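Morura : fiche du jeu de données

Version de la fiche : 2
Responsable de la rédaction : Devendra Rana, atelier partagé de Plestbridge
Langue de la documentation : français

1. Objet

Le jeu de données Morura rassemble des enregistrements de téléopération réalisés sur un poste à deux bras construit dans l'atelier partagé de Plestbridge. Il est destiné aux personnes et aux associations qui assemblent un poste comparable avec des moyens modestes et qui souhaitent disposer de séquences de manipulation d'objets courants. La présente fiche porte sur le contenu, la structure et les limites du jeu. Les plans de montage font l'objet d'un dépôt distinct, nommé Zalterholm.

2. Contenu

Le jeu comprend 207 épisodes, dont 73 ont été annotés manuellement. Chaque épisode réunit les flux vidéo, les positions articulaires des deux bras, l'ouverture des pinces et une consigne rédigée en une phrase. Les consignes emploient un vocabulaire volontairement restreint : prendre, poser, déplacer, aligner, ranger.

Les objets retenus sont de petits articles domestiques : bocaux à couvercle, boîtes, bougies chauffe-plat, gobelets, cartes postales. Leur disposition varie d'un épisode à l'autre et n'est pas normalisée. Les vues prises au niveau de la pince montrent également le local, avec ses étagères, ses câbles et son mobilier ; aucun détourage n'a été appliqué.
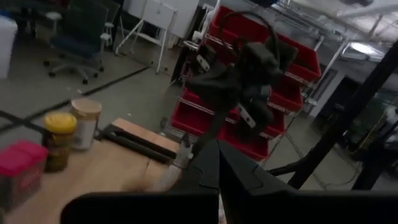
Leinonen a fait observer, à la relecture de la version précédente, que les vues de poignet perdent une grande partie de leur intérêt si leur horodatage dérive par rapport à celui des articulations, et a demandé que le décalage soit publié épisode par épisode. Cette demande a été retenue. Le champ « decalage_ms » figure désormais dans le fichier d'index et peut être nul, positif ou négatif. Les épisodes pour lesquels il n'a pas pu être établi portent la mention « inconnu » et doivent être écartés de tout apprentissage exigeant une synchronisation stricte.

3. Poste de travail

Le plan de travail est en bois clair. Il est entouré d'un châssis en profilés d'aluminium noirs, qui porte aussi les deux bras. Une tablette surélevée, placée au fond, reçoit les contenants utilisés dans les tâches de rangement. Les bras sont désignés « gauche » et « droit » du point de vue de la caméra de tête, et cette convention s'applique à tous les fichiers.

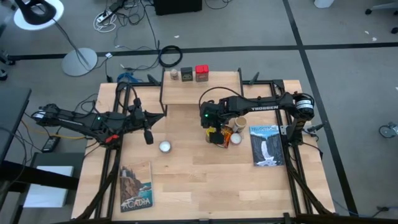
Le repère de chaque bras a son origine à la base de celui-ci. La transformation entre les deux bases est fournie dans le fichier « calibration.json ». Tout démontage du châssis impose un nouvel étalonnage ; l'identifiant d'étalonnage est donc enregistré avec chaque épisode et ne doit pas être supprimé lors d'une conversion de format.

4. Organisation des fichiers

episodes/ : un dossier par épisode
annotations/ : bornes temporelles et consignes des épisodes annotés
calibration.json : paramètres des caméras et des bases
index.csv : liste des épisodes, décalages, identifiants d'étalonnage

Les séquences longues sont découpées en segments de 2000 pas au maximum. Le dernier segment d'un épisode peut être plus court.

5. Limites connues

L'éclairage provient du local et n'a pas été contrôlé. Un flou de mouvement peut affecter les vues rapprochées. Les épisodes interrompus par l'opérateur ont été conservés et signalés par le champ « interrompu ». Le jeu ne convient pas à l'évaluation d'efforts de contact, aucun capteur de force n'ayant été installé.

6. Maintenance

Les anomalies sont à signaler dans le registre du dépôt, avec le numéro de l'épisode et l'instant concerné. Une révision des annotations est prévue en février. Les corrections de bornes temporelles seront publiées séparément, sans modification des enregistrements d'origine.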